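Learning to sleep again: a talk with Natalie Mapplebeck

Natalie Mapplebeck slept badly for almost 4 years before she asked for help. She was a baker in Dodcombe then, and her alarm was set for two in the morning. When she left the bakery, she believed that her sleep would return by itself in some weeks. It did not return. Today she leads a small evening course for people who lie awake, and she is 63 years old.

I met her in May in the kitchen of her house. She had made a pot of weak tea and she was cutting bread the whole time we talked.

"In the beginning I did everything that one should not do," she said. "I went to bed at eight, because I was tired and I wanted to have more chances. So I was lying there for ten hours and I slept five of them. The bed became a place where I was waiting."

Her doctor sent her to Natalina Gatti, a sleep therapist who had a practice above the pharmacy. Gatti gave her a paper diary and told her to write in it each morning, before breakfast, and never during the night. After two weeks they looked at it together. Then came the part that Mapplebeck still calls the hard spring. She was allowed to be in bed only from half past midnight until six.

"I was angry with her. I said, you want to take away the little that I have. And she said to me very calmly, we will make it smaller first and then we will make it bigger."

For the first nine or ten days she felt terrible. She did not drive, on Gatti's advice, and she once put salt in the coffee of her sister. But in the third week she noticed that she fell asleep quickly, and that she could not remember the middle of the night. From then on she received fifteen minutes more each week, as long as the diary was good.

I wanted to know what she did in the evenings, when she had to stay awake until so late. She laughed and said that this was the real difficulty. Television made her sleepy, and she would sleep on the sofa at ten. Books were the same. In the end she ironed. She ironed her own things, then the tablecloths, and then the shirts of her neighbor Bendik Solberg, who had not asked for it but was pleased.
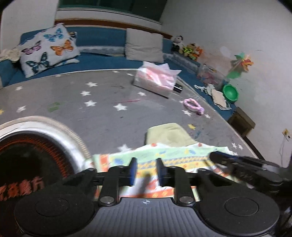 What should a person do who wakes up at three and cannot sleep again?

"Get up. Go to another room, keep the light low, and do something dull with your hands. When your eyes become heavy, you go back. If it takes an hour, then it takes an hour, and you still get up at the usual time in the morning."

She knows that people do not like this answer. Many who come to her course hope for a tea or a special pillow. She has nothing against tea, and she drinks it herself, but she does not want anybody to spend a lot of money before they have tried a fixed hour for getting up. She also sends people to their doctor first. Loud snoring, pains in the legs or a new medicine can be the cause, and a diary does not repair that.

The course takes place in the library in Dodcombe, and it begins at half past six in the evening. She started it together with Karla Cisneros, a former night nurse. Cisneros speaks about shift work, and Mapplebeck speaks about the rest. The oldest participant so far was 84. He wanted to learn why he woke at five every day, and after some weeks he decided that five was fine for him, if he did not go to bed at half past eight.

"I liked that very much," Mapplebeck said. "He changed one thing, the evening, and he kept his mornings. He has a radio program that he listens to."

Does she sleep well now? She thought about it for a while and put the bread knife down.

"Most nights, yes. In winter it is worse, and when my sister is ill it is worse. Before, one bad night made me afraid of the next one. Now I get up, I iron something -- I always leave two or three things in the basket -- and I am tired the next day, and the evening after that I sleep."

She still has the first diary, in a drawer under the tea towels. The pages from the hard spring are difficult to read, she said, as her handwriting at six in the morning was very bad. She wrapped half of the bread in a cloth and gave it to me for the train.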